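Reference > Automation > Demonstrations and Open Days > Wenholm Open Bench

Wenholm Open Bench

July 13, 2026. By the reference desk

The Wenholm Open Bench is a yearly open day held at the Wenholm Automation Workshop in Bostutton, at which members of the public may watch two-armed robots handle household objects and, if they have the patience, wait for a turn at steering one. It takes place in February, a month chosen because the building's large hall is free then. The hall is free then on account of its heating.

The day is best known for the Plata table, a demonstration in which a pair of robot arms picks up, moves and puts away toys. It has been described in the workshop's own leaflet as "a glimpse of tomorrow" and in the visitors' book as "slower than my son, but he never puts them away either".

Background

The workshop began as a repair business for packing machinery and came to robot arms by way of a cancelled order. The first Open Bench was meant for local employers, who were sent printed invitations and a map. Few came. Their children did, and the day has been pitched at families ever since, although the leaflet continued to promise "networking" for several years afterwards.

The early programme consisted of one arm stacking cartons behind a rope. It stacked them very well. Visitors watched two cartons go up, on the whole, and then went to find the tea. The present programme, with toys, was brought in when the Sandhu Hall extension opened and there was room for a second arm.

The Plata table

The Plata table takes its name from the control software written at the workshop, which in turn is named after a boat. Two arms are bolted down on square mounting plates at the far side of a brown-papered surface, and each carries a black two-fingered gripper. The surface is marked out in large squares with blue painter's tape. Operators refer to the squares by row and column, and the public refers to them as "that one".

The taped grid gives the people at the table a shared way of saying where an object should start. A toy is set down in an agreed square, the arms are brought to their waiting position above it, and the attempt begins. If the attempt is to be repeated, the toy goes back to the same square. It need not face the same way, and on open days it seldom does, as the placing is done by whichever child is nearest.

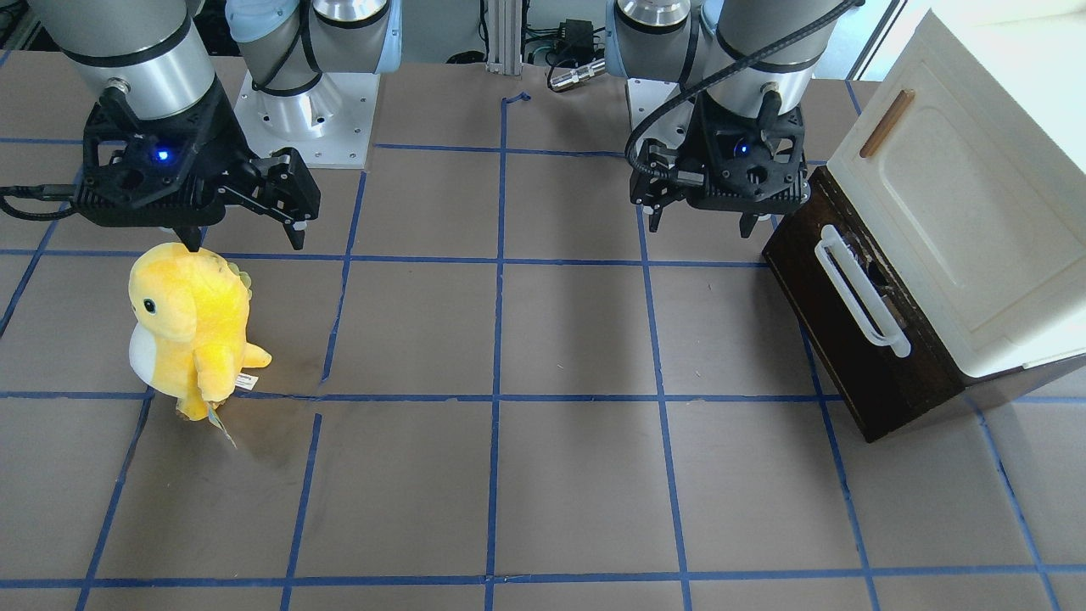
Vol. 3, No. 2

The usual objects are soft toys and small pieces of toy furniture. Soft toys are popular with operators as well as children: they forgive a clumsy grip, and they can be dropped without a form being filled in. They are also awkward in ways that a carton is not. A plush animal gives when squeezed and has no flat side worth mentioning, and a gripper that has closed on a good handful of fur may still not have closed on anything that will bear the weight of the toy. The yellow dinosaur is by common consent the star of the table. It has kept its hang tag, which the gripper has more than once preferred to the dinosaur.

Furniture with handles is a different sort of trouble. A handle must be found, approached from a sensible angle and pulled in the direction it was made to be pulled, and a light cabinet will tend to follow the hand that pulls it. The textbook answer is to steady the body with one arm and pull with the other. At the Open Bench this is explained before each attempt, so that visitors will know what they were supposed to be seeing.

Course of a demonstration

A session opens with a short talk on safety, delivered from memory and at speed. An operator then guides the arms through the task once by hand control. After this the software is given its own try at the same task, with the operator standing by the stop button and looking relaxed.

Attempts are called aloud as "good", "fair" or "again". The last of these was introduced to replace "failed", which had been making younger visitors sad on the robot's behalf. Applause is permitted at any point. It tends to arrive early, when the fingers close, and then has to be taken back.

Visitor turns come at the end. Each person is allowed one toy and one destination, and must let go of the controls when asked. Adults are reminded of this last rule more often than children. The workshop does not publish results for visitor turns, though it has let it be known that the steadiest hands tend to belong to people who ice cakes.

Attendance

The most recent Open Bench drew 78 visitors, the highest figure so far and rather more than there were chairs. The count is taken at the door with a hand clicker and includes anyone who went out to move a car and came back in. Attempts to correct for this have been discussed.

Reception

Local opinion has been kind. The Bostutton parish newsletter gave the day half a page, the other half going to a blocked drain, and praised the operators for answering the same question all afternoon without sighing. The question was whether the robot could do ironing. The workshop's official reply is that cloth is an active area of interest.

Criticism has centred on pace. Several visitors have remarked that a person could clear the table in the time it takes the arms to agree on the first toy. Operators accept the point and add that the person would have to be asked. A smaller group of critics objects to the term "open bench", there being no bench, and has written in about it each year.

Within the trade the event is regarded as modest but useful. People who work with arms every day stop noticing what they look like to everybody else, and a hall full of strangers puts that right fairly quickly. One lasting result has been the pause before each reach, which operators had long regarded as wasted time. Visitors took it for thinking, and liked it, and it has been left in.

See also: Bostutton; Plata (software); Sandhu Hall; Toy handling; Two-armed manipulation

Filed under: Robots and automation, Public demonstrations, Annual events in February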